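Tustberg gripper: fingers close unevenly and the fruit slips
Ticket opened 7/29/26 by Jhun Navarro
Status: open, nearly there

Hello all! I'm building a gripper on the shared bench at Sarmiento and having a brilliant time with it, apart from one fault I can't shift. The hand closes nicely on nothing. Give it something round and glossy to hold and one finger gets there first, pushes, and the thing rolls off towards the gap.

Driver board is a Trultik, running the stock firmware. Closing speed is set to 50, grip limit to 40. Wrist camera is on the whole time, so I can see the fingertips from close in.

Tried so far:
- swapped the finger cables over (fault stays with the same finger)
- re-zeroed with the hand fully open
- tightened every hex screw I could reach, then found two more
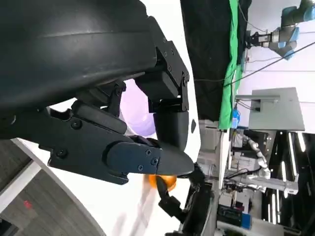 Cillero: Does it stay with the same finger if you turn the wrist half way round? If it changes, look at weight and cable drag before you touch the firmware. Also, 50 is quick for a first close. Try it a lot slower.

Good shout, thank you. Turned the wrist and ran it again: same finger, so I've crossed cable drag off. Slower did help — at 6 I could watch the early finger arrive and just sit there shoving while the other one caught up. Lovely to see it so clearly after an evening of guessing.

Next I set up a proper pick with the lavender plate, a fruit on it and another on the table beyond, mug left standing by the plate. Same start position each go.
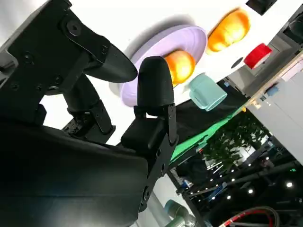 Re-zero with the fingers lightly touching each other and not wide open, was the advice from the Trultik forum, as any slop in the linkage gets hidden when you zero at the open end. Worth a go before ordering parts.

Well, I did that, and there was slop all right! A pin in the linkage had play in it. Put a 4 mm washer behind it, zeroed at the touch point, and dropped the grip limit a little so the fingertips don't dig in.
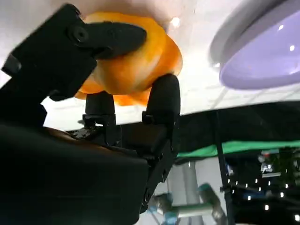 Still to do: bring the speed back up in small steps and note where the early finger starts to show again. I'd also like to try softer pads, if anyone has an offcut going spare. I'll leave the ticket open until it has done a full evening of picks from the plate, and I'll post my settings file once it's tidy enough to share.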